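Hilo largo sobre comer en casa cuando vives sola, que llevo meses dándole vueltas y hoy por fin me siento a escribirlo 🧵

1/ Me mudé a Brekville en agosto y las primeras semanas cené de pie. Pan, queso, lo que hubiera. Y tan contenta, eh, hasta que una noche me di cuenta de que llevaba 11 días sin encender el fuego.

2/ El problema no era cocinar (me gusta!). Era que todas las recetas del mundo son para cuatro. Divides entre cuatro y te sale un cuarto de huevo y media zanahoria triste.

3/ Así que empecé por lo más tonto: legumbres. 300 g de garbanzo seco en remojo el domingo por la noche y ya tienes base para media semana. Los compro en Ferreira, el ultramarinos de la cuesta, que los vende a granel y te pone los que quieras.
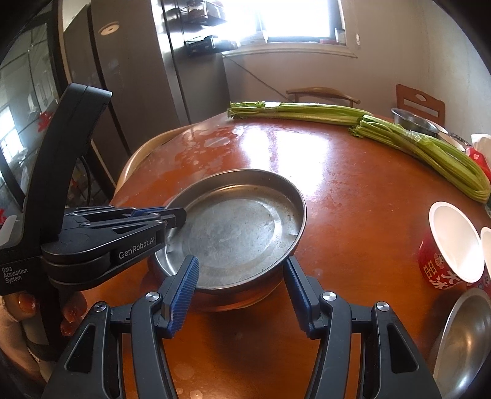
La mesa redonda, que me da la vida.

4/ Norma de la casa: se come sentada. Aunque sea una tostada. Me costó más que aprender a hacer un sofrito decente, que ya es decir.

5/ Lo del sofrito: hacedlo de más. Siempre. Cebolla, pimiento, tomate, fuego bajito y paciencia, y lo congelas en cubitos. Un martes horrible sacas dos cubitos, echas arroz y cenas como una persona.

6/ Con el arroz fui un desastre durante mucho tiempo. Hacía 250 g "por si acaso" y comía arroz hasta el jueves. Ahora uso una taza de café pequeña como medida y se acabó el drama.

7/ Lo que no funcionó: el batch cooking de manual. Una tarde entera, todos los táperes iguales, y el miércoles no podía ni mirarlos. Prefiero tener piezas sueltas (legumbre, verdura asada, una salsa) y montar algo distinto cada día.

8/ Tampoco funcionó la app de menús, Junura. Bonita, muy bonita, pero me mandaba comprar apio todas las semanas. ¿Quién se acaba un apio? Si alguien lo sabe que me escriba, va en serio.

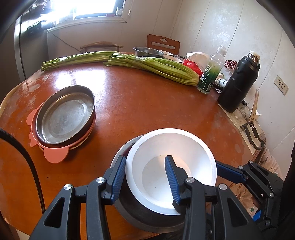

Lectura: 2 min

9/ Sobre el dinero, que me lo habéis preguntado varias por privado. Gasto menos que cuando compraba cosas hechas, pero tampoco es magia. Se nota sobre todo en lo que dejo de tirar. La bolsa de ensalada y yo hemos roto para siempre.

10/ Y luego está la pereza de los platos. Mi truco es fregar lo de cocinar mientras se termina de hacer la cena, con la radio puesta. Si lo dejo para después ya sé que se queda ahí hasta el desayuno.

11/ Lo más raro ha sido volver a invitar gente. Cocinas para una tanto tiempo que luego vienen tres y te entra el pánico. El mes pasado hice lentejas para tres y sobraron para un equipo de fútbol 😅

12/ Si queréis os paso la receta de los garbanzos con espinacas, que es de un recetario viejísimo que encontré en el mercadillo de Miswood. Lleva comino, pan frito y mucho más ajo del que parece razonable. Decidme por aquí y la subo mañana, que ahora tengo el remojo por poner.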